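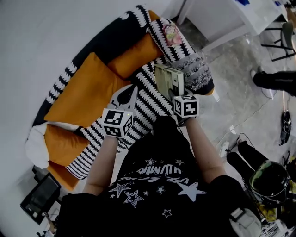

Wrist marker practice

The Plusov guideline is a set of working rules for recording hand movements that are later used to train robots. It was drafted by Viorica Ene and Marwan Sleiman and covers sessions in furnished rooms, where a person handles objects while wearing a printed marker cube on each wrist.

Markers

Each cube must carry a black-and-white pattern on its visible faces. Straps are checked before every recording and again after a break. A cube that has slipped is refitted, and the recording is started over. Boldly patterned upholstery is allowed, but a test clip must first show that the software can tell the markers from the fabric.

Floor and bystanders

Cables are kept out of the wearer's walking path. Other people may stay in the room if they keep clear of the wearer's reach.

Revision

The current text is dated 13 May 2025. It limits a session to 3,000 clips and requires 2 reviewers for any clip in which a cube is hidden. Bakard uses the same rules with a lower limit of 1,272.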